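Kekeli Dramani
Posts on the short film program, Thursday, October 17, 2024

1/ Submissions for the Tesaron Short Film Showcase are closed. Final count: 1,656 entries, 52 selected. Each selected film will get an email from the programming desk with a link to the delivery form.

2/ Delivery spec is unchanged from last year. DCP preferred, ProRes 422 HQ accepted. 24 or 25 fps. No interlaced files. Stereo or 5.1, with the channel order written in the file name.

3/ Subtitles go in as a separate SRT unless they are part of the design of the film. Check the timing against the final export. Last year's offsets mostly came from leader added after the subtitle pass.

4/ Stills: minimum 2 per film, landscape, no titles or laurels on them.
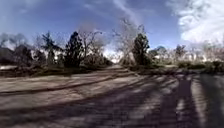
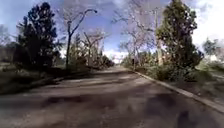
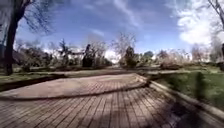
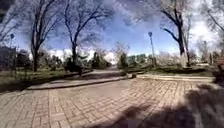 Paving, shade and sun.

SCREENING BLOCKS

5/ Blocks are capped at 93 minutes including credits. Documentary and animation run at the Mendonça. Student narrative runs at the Joltar, which has the smaller screen and the better sound.

6/ Uploads go through Custix. It rejects files with spaces in the name and doesn't report the error. Use underscores and wait for the confirmation email before closing the ticket.

7/ Tech checks are in February. Filmmakers may attend their own. Send slot requests by reply to the selection email.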